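Section 4: Levelling and Anchoring

Applies to Hadico two-tier and three-tier entryway units, Flatamwood boards, metal uprights. Complete Section 3 before starting.

1. Place the unit in its final position and set a spirit level along the top board, then across it.

2. Turn the adjustable feet by hand until the bubble is centred both ways. Maximum foot extension is 11 mm.
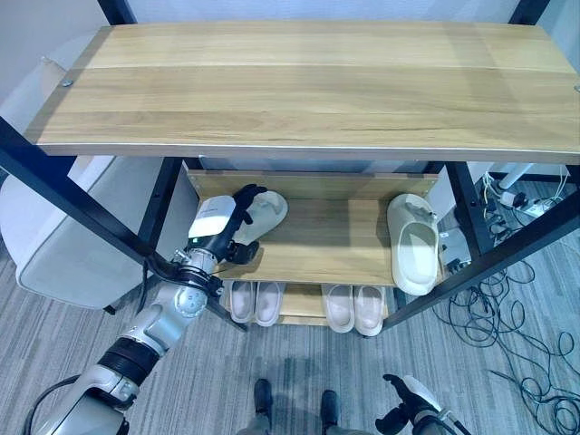
3. Press down on each corner in turn. If the unit rocks, lower the foot diagonally opposite the high corner by a quarter turn and check again.

Note: On carpet, let the unit settle overnight before the final check.

4. Tighten the board screws with the supplied hex key. Stop when the head sits flush — overtightening will crush the wood fibres.

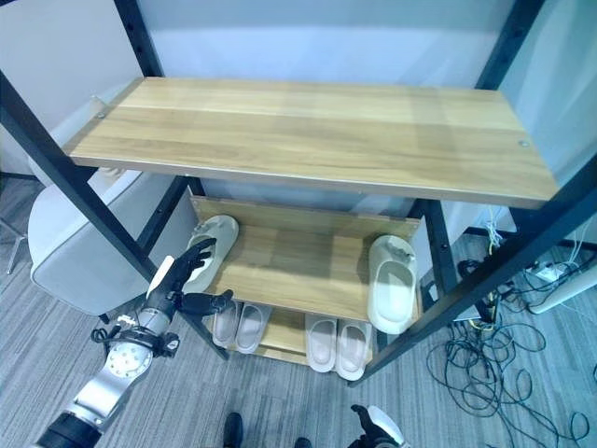 5. Mark the wall at 482 mm above the finished floor for the anchor strap. Drill only into a stud, or use a plasterboard anchor suited to the wall.

Caution: Check for pipes and electrical cable before drilling.

6. Fasten the strap and take up the slack. Recheck the level.
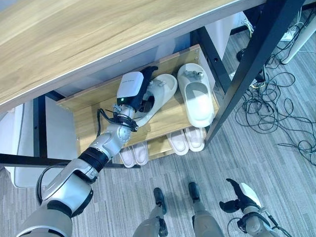 Ekpo: On a tiled floor I had to redo step 2 after fastening the strap, as it lifted the back feet slightly.

Reply from Hadico support: Loosen the strap one notch, relevel, then retighten. The strap should be snug and carry no load.

Replacement feet: part 196. Anchor strap kit: part 553.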